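Sprechnotizen: Umzug der Stadtteilbibliothek Nirkard
Vortrag beim Bibliothekstreff Clileseck, 2. September 2020
Redezeit 20 Minuten, danach Fragen

Begrüßung kurz halten. Wer nicht dabei war, kennt das alte Haus nicht, deshalb zuerst die Lage: Erdgeschoss Ausleihe, Keller Magazin, kein Aufzug. Der Mietvertrag lief Ende Juni aus, das neue Haus war erst zwei Wochen vorher zugänglich.

Teil 1 - Vor dem Packen

Wir haben den Bestand vorher durchgesehen und ausgesondert. Das hat länger gedauert als der Umzug selbst. Ausgesondert wurde nach Zustand und nach letzter Ausleihe, die Heimatkunde blieb komplett. Bei den Reiseführern waren wir streng, bei den Kinderbüchern zu nachsichtig. Das merken wir jetzt an den vollen Trögen.

Hier Pause, fragen, wer im Saal schon einmal umgezogen ist.

Regale im neuen Haus vorher ausmessen, nicht nach Plan. Der Plan gab 26 Regalböden pro Reihe an, die Säule am Fenster war nicht eingezeichnet. Die Reihe Geschichte mussten wir deshalb auf die andere Seite nehmen.

Teil 2 - Kartons und Beschriftung

Kleine Kartons nehmen. Bücher sind schwer, ein großer Karton verleitet dazu, ihn vollzumachen. Bei uns galt: höchstens 18 Kilo, lieber weniger. Großformate liegend, alles andere stehend mit dem Rücken nach unten oder zur Seite, nie auf den Schnitt.

Jeder Karton bekam Reihe, Regal und Boden des Zielorts. Die alte Signaturgruppe stand klein darunter. Beschriftet wurde auf der Stirnseite, weil man den Deckel im Stapel nicht sieht. 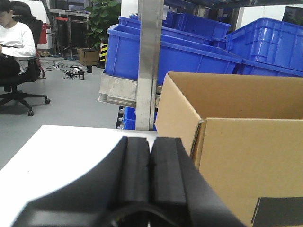 Cúc Tôn hat nach der Probe eingewandt, die Zielnummer allein reiche nicht. Sobald sich im neuen Haus ein Regal verschiebe, stimme kein Karton mehr, und dann suche man doch wieder über die Signatur. Sie würde beides gleich groß schreiben und eine Liste führen, in der man die Zielorte nachträglich ändern kann.

Das stimmt, bei der Reihe Geschichte ist genau das passiert. Im Vortrag offen sagen.

Teil 3 - Der Transport

Angebote kamen von Giáp und Flallilel. Wir haben Flallilel genommen, wegen der Rollwagen. Reihenfolge beim Laden umgekehrt zum Einräumen: was zuerst ins Regal soll, kommt zuletzt in den Wagen. Das muss eine Person an der Rampe ansagen, sonst lädt jeder, was gerade vorn steht.

Falls Zeit bleibt: Geschichte mit dem verkeilten Kartenschrank. Sonst weglassen.

Teil 4 - Offene Punkte

- Rückgabekasten hängt noch am alten Gebäude
- Zeitschriften sind nur grob sortiert
- Leihfristen während der Schließung wurden verlängert, die Mahnläufe aber nicht überall gestoppt. Beim nächsten Mal vorher testen.

Fragen aus dem Publikum sammeln, die Packliste liegt vorn am Tisch aus.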